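Nikthorpe Poetry Contest: Questions We Get Asked
Last updated 13 Nov 2024

Is there an entry fee?

No. Be wary of any contest that charges one and can't tell you where the money goes. Plenty of them are a fee with a poem attached. We pay for the prize and the printing out of sales of last year's booklet, which means the prize is small. First place gets $200. Second place gets a subscription and a letter.

How many poems can I send?

Up to 5, in one file. People ask if sending all five improves their chances. I doubt it. When someone sends one strong poem and four that were clearly found in a drawer, the readers notice the drawer.

Is there a line limit?

Yes, 44 lines, not counting the title or blank lines between stanzas. The number comes from the page size of the booklet and has no deeper meaning. A poem of 45 lines will be returned unread. We have heard the arguments for the extra line.

Does it have to follow the theme?

There is no theme this year. We tried "Thresholds" once and received a great many doors.

Does it have to rhyme?

No, and it doesn't have to avoid rhyming either. Some entrants have been told that rhyme is out of fashion and some have been told that free verse is just chopped-up prose. Both groups write to us about it. Jörg Schmieder, who is judging the final round, writes in both and has asked me not to forward any more of these letters.

What does the judge like?

I'm skeptical of this question. You can read Schmieder's collection Brakden if you want to, and it's a good book, but imitations of a judge's own work tend to do badly in front of that judge. He already has those poems.

Who reads the entries before the judge sees them?

Two readers go through everything separately, without names. If either one says yes, the poem goes on to the long list. The readers don't see cover letters, so the paragraph about your writing journey is seen only by me.

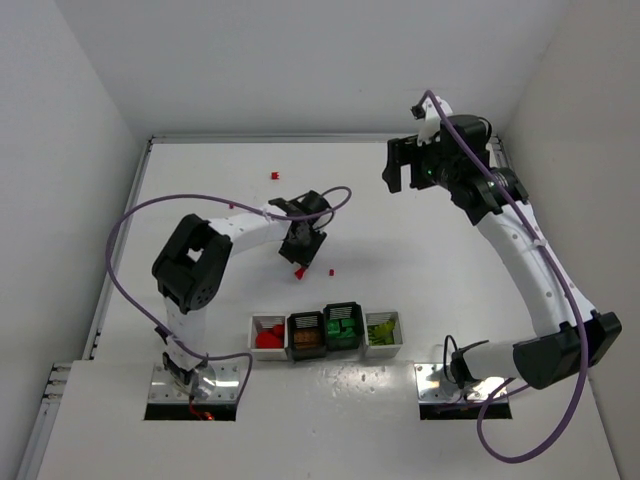
Last year we had 1247 poems, and the long list was still being argued over a week after it was due. I mention it for the people who write in after nine days asking if their email was lost. It probably wasn't. You'll get an automatic reply when the file arrives, and then nothing until results go out.

Will I get feedback?

No. Other contests offer it as a paid extra, and the samples I've seen could have been stapled to any poem in English. If you want a real reading of your work, a local group will give you a better one for the price of coffee.

Can I send something I've posted online?

If it was on your own blog or a page only your friends follow, fine. If a magazine published it, print or web, no. Prompt-a-day poems are welcome, though I'd let them sit for a month. A poem written before breakfast and mailed by lunch usually reads that way.

Can I send translations?

Only of your own poems. We can't sort out the rights for anyone else's.

I've been offered a place in an anthology from another contest, but I have to buy the book. Is that normal?

It's common. Whether it's an honor is another matter — ask how many entrants got the same letter. The Bineck workshop keeps a folder of these offers, and most of them use the same three adjectives.

Will winning help me get a book published?

I'd like to say yes. Of our past winners, a few have books out, and they were the ones already sending work everywhere. It's a nice line in a bio.

What file types do you take?

Word or PDF. Keep your name out of the file and out of the file name. Plain font, please, and no clip art.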